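A Wednesday afternoon at the Clinska open house

I had been meaning to go for years, and this February my neighbor Lotte Visser finally talked me into it. Clinska sits at the far end of bus line 6, and we got there a little before two, cold and ready for coffee. Jeanine Segers met us at the door with name stickers and such a warm welcome that I forgot all about my wet shoes.

We started in the long hallway, where old product drawings hang all the way to the stairs, and then went on to the rooms where they work with everyday things — cups, cans, the stuff of any kitchen.

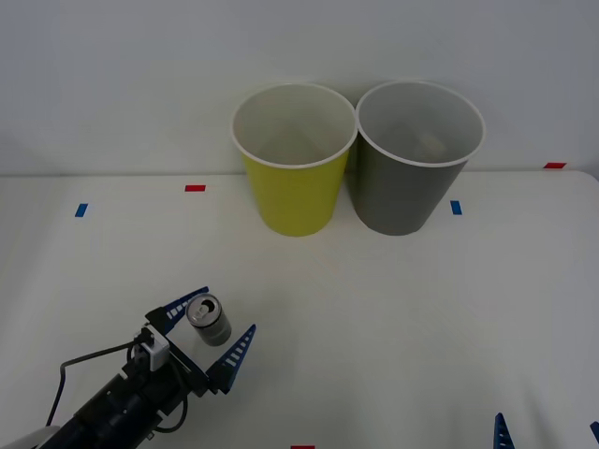
I have a soft spot for a tidy work table, and I could have stayed at this one until closing time. Jeanine let us take as long as we liked, and Lotte told her a long story about her grandson's birthday party. The cups would have suited that party nicely, one yellow and one gray, both white on the inside, standing so close that their rims nearly touch. I liked the little strips of red and blue tape on the white top, too. My mother marked her sewing table much the same way, and I told Jeanine so (at some length, I'm afraid).

Coffee was in room 8, with a very good almond cake that Kristof Peeters had baked himself. He promised me the recipe and I intend to hold him to it.

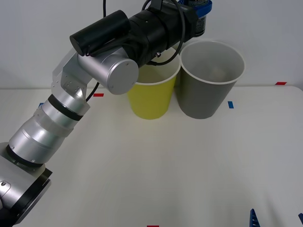
Do you have to sign up ahead of time for the open house?

You can simply walk in, though the guided rounds fill up early, so come before two if you want to join one.

We caught the late bus home, with a slice of cake each wrapped in a napkin for the ride.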